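Two-arm bench, Jilport workshop
Wed 21 August

Really good day on the bench! The left gripper has been going slack at the fingertips for a while and I finally gave it a proper morning. Took the fingers off, cleaned the slides with a dry brush, and there was a surprising amount of fluff packed in behind the inner one. The finger screws had backed out as well, all on the same side. New dab of threadlocker on each (the blue, please don't use the red, we'll never get them out again) and back together before lunch.

Then the wrist camera cable. It was tied down hard against the bracket, which looks tidy and is terrible for it, every roll of the wrist was tugging on the plug. I've cut the tie and let the cable swing out in a big open loop. Ugly, but it clears the links right through the roll, and I ran it end to end for 274 cycles with no dropped picture. Love it. The right arm still has its old routing and I'm leaving that alone for now so we can compare the two.

Re-zeroed both arms after that using the Gundum sheet. Shoulder on the left came up 3 counts off, the rest fine. Saved as a new file in the Mano folder, old one kept next to it.

Afternoon was the two-handed check on the usual props, left on the box knob and right on the dot tiles. The knob is my favourite test because it's small and round, and the fingers taper so much that any slop shows up straight away at the tip.
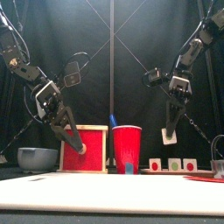 Left fingertips on the box knob, right gripper holding a green-dot tile above the tray.

Grip current on the left now sits at 167 mA when it closes on the knob, and the trace is lovely and flat. Before the clean it was wandering up to 900 with spikes all over the place, so the fluff was doing more harm than I'd have guessed. Right side unchanged from last time.

Small grumble: the right arm has a faint tick in the elbow servo on the way down. Can't feel it by hand with the power off, can only hear it with the fan switched off. Might be a gear, might just be the horn screw. I've pulled a spare servo from the Subramaniam box and labelled it, it's on the shelf above the charger.

Still to do:
Horn screw on the right elbow, check before swapping anything
Re-route the right camera cable if the left one is still happy in September
Order finger screws, we're down to the last bag
Wipe the tabletop, I left a smear of threadlocker near the vice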